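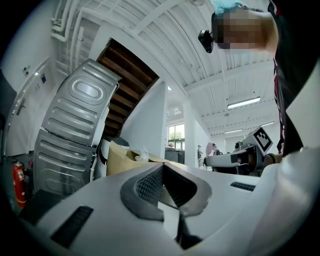
## November — peel and shear on the foam tapes, second round

Picking up from the October panels. Same question as before: which double sided foam tape do we put on the back of the Flilus wall panels, and does the primer earn its place in the process.

Tapes on the bench:

- Trunine 416, white PE foam, acrylic adhesive both sides
- Skikby black foam, acrylic, the softer of the two in the hand
- leftover roll of the old rubber-based tape, only as a reference

Substrates are powder coated steel (the Flilus stock, matte), bare aluminum, and painted drywall offcuts. The drywall went through one coat of primer and two of eggshell and had three weeks to cure, so paint solvent shouldn't be part of the story this time. It was last time, I think.

### Prep

Wiped everything with isopropyl and water, half and half, lint-free cloth, one direction, fresh face of the cloth for each pass. Let it flash off. On the powder coat I also did one set with a light scuff using a gray pad, then wiped again.

Sfakianakis primer went on half the aluminum and half the powder coat. Thin coat, one pass with the felt applicator. The bottle says to wait until it looks dry. I gave it five minutes by the clock so the sets would match. The old bottle had thickened at the neck and left streaks, so I threw it out and opened a new one. Two coupons with streaks were discarded and redone.

Room was at 21 °C all day. Heater off overnight, so the first coupons in the morning were cooler than the air. I left them on the rack until after 10 before taping anything.

### Application

Strips cut to the usual width with the guillotine. The Skikby drags on the blade and the edge comes out slightly bowed. A wipe of silicone on the blade would fix it and would also ruin the bond, so no. Cutting from the liner side works better — less drag, cleaner corner.

Rolled each strip with the hand roller, twice out and twice back. Dwell overnight for the peel set, longer for the shear set.

### Peel, 90 degrees

Order of results, best to worst, after overnight dwell:

1. Trunine on primed aluminum: foam split, adhesive stayed on both faces
2. Trunine on bare aluminum: foam split on most, one coupon let go cleanly at the start and then split
3. Skikby on primed aluminum: foam split
4. Trunine on scuffed powder coat, primed
5. Skikby on scuffed powder coat, primed
6. either tape on untouched powder coat: clean release, nothing left behind

Number 6 is the one that matters, because that is how the panels leave the coating line. The matte finish must have something in it (wax, or whatever they use for slip) and the isopropyl wipe doesn't shift it. Scuffing alone helped a little. Primer alone helped more. Both together gave foam split at one end and clean release at the other, which I put down to uneven scuffing.

The drywall peels told us about drywall. The paper face tore every time with both tapes.

### Static shear

Hung 400 g on each strip, vertical, on the rack by the door. 11 strips in total. Checked at the end of the day and again the next morning.

Trunine: all still up, no visible creep against the pencil line.

Skikby: all still up, but the strips on powder coat had moved down from the line by a hair. Same amount primed or unprimed, so I read that as the foam stretching and the bond line staying put. Softer foam, makes sense.

Rubber reference tape: slid, then dropped some time overnight. The washer was under the bench.

Left the rest hanging. Don't move the rack, the pencil lines are already faint.

### Things that went wrong

- Mixed up the liners on two Skikby strips and touched the adhesive with a thumb. Marked them T and kept them out of the peel ranking.
- Load cell zero had drifted after lunch. Re-zeroed and repeated the last three pulls. The repeats agreed with each other, and the originals are struck out in the data sheet.
- Primer bottle opening date was missing on the old one. New one has it written on the cap.

### Where this leaves the panels

Leaning toward Trunine with primer on the powder coat. Scuffing by hand is slow and uneven and I don't want to write it into the work instruction unless the primer-only set fails in the heat. Skikby is easier to press into the slight bow in the panel backs, so it isn't out yet — it could still win on the larger panels, where the gap at the middle is bigger than the Trunine foam wants to fill.

To do:

- primer only, no scuff, three day dwell, both tapes
- warm shear in the small oven, same weight
- ask the coater what is in the matte powder
- order more Trunine 416, there is less than half a roll
- new felt applicators
- re-mark the pencil lines on the rack with a fine pen before they rub off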